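The Return of the Colored Plate
Pressed glass tableware is leaving the display cabinet and going back to daily use

For much of the past three decades, the colored glass plate was kept for show. It stood upright in a cabinet, came down for holidays, and was washed by hand before being put away again. Households that set a table every evening did so with white stoneware, and the shops that supplied them stocked little else.

The Hillow Museum of Domestic Glass has followed the change in taste more closely than most institutions. Its study collection holds 487 pieces of pressed tableware, of which 97 are dessert or salad plates with shaped rims. The museum opened the collection to handling by appointment in April, and demand for places has been strong enough that a second session was added each month. Visitors are permitted to lift the plates, turn them over and hold them to the window. Most arrive with a piece of their own in a padded bag.

Pressed glass was developed as an affordable alternative to cut glass. Molten glass is dropped into a metal mold and a plunger forces it into every groove, so that ribs, petals and scallops are formed in a single stroke. The molds are expensive and the plates are not. A pattern that sold well could be kept in production for a generation with no change except the color.

Color is where the present revival has concentrated. Belex, a retailer with 40 stores, brought back amber two years ago after a long absence and added green the following season. Both were offered with a gilded rim or a plain one. The company reports that customers who buy the gilded version tend to buy single plates, and that those who choose the plain version buy sets. Gilding remains the chief practical objection to such plates for daily use. A metallic rim should not go into a microwave oven, and repeated machine washing will wear it away. The museum advises lukewarm water, a soft cloth and a folded towel in the bottom of the sink.

The tablecloth has received less attention than it deserves. Glass of this kind takes a good part of its appearance from whatever lies under it, and a dark cloth will deaden even a strong color. Nunness, a textile mill that supplies several hotel dining rooms, recommends pale grounds and small, regular patterns for use with clear or tinted glass.

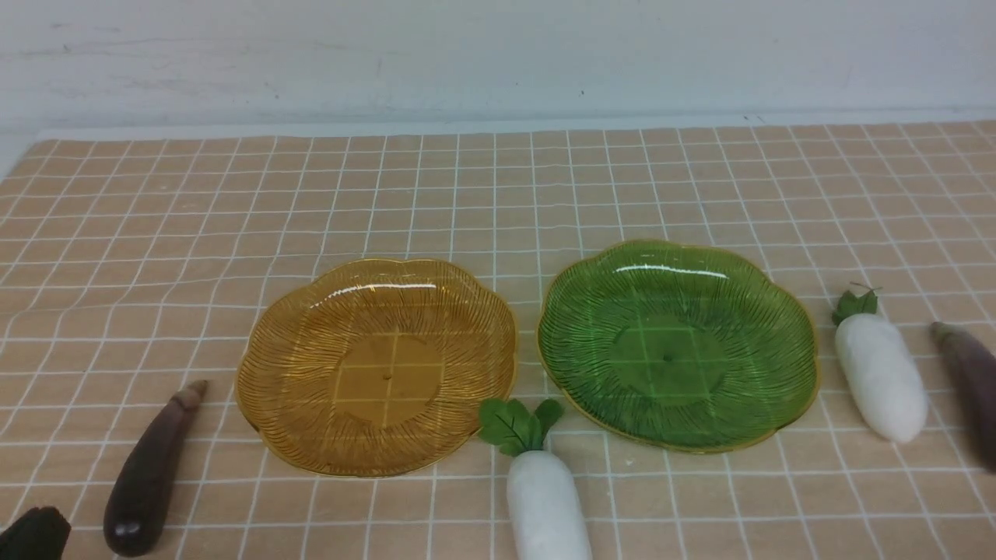 Pattern under glass was once considered a fault in table setting, and older household manuals call for plain white linen in every case. Current practice is more relaxed. A peach-beige cloth with a fine white grid does no harm to an amber plate and a green one laid side by side: the lines carry on through the flat centers, orange in one and pale green in the other, while the ridges toward the rim keep their own pattern. A toy daikon with a tuft of green leaves is ornament enough for a setting of this size. Taller decoration – candlesticks, stemmed flowers – is better kept for a long table.

Storage calls for some care. Scalloped rims chip at the outermost point of each petal, usually when one plate is slid from beneath another. The Ebrahimi Collection, which lends to the Hillow, places a disc of unbleached felt between plates and limits each stack to six. Felt may be cut at home from any undyed sheet. Paper towels are a reasonable substitute for short periods, although embossed varieties should be avoided on gilded pieces.

Prices vary widely. Unmarked plates without gilding can still be found at church sales for a few dollars, and a gilded plate in good condition may reach $50. Buyers are advised to run a fingertip lightly around the rim before paying and to examine the center against a strong light, where scratches from knives are easiest to see.

The Hillow's handling sessions will continue through the winter. Places are limited and must be reserved in advance at the museum's front desk.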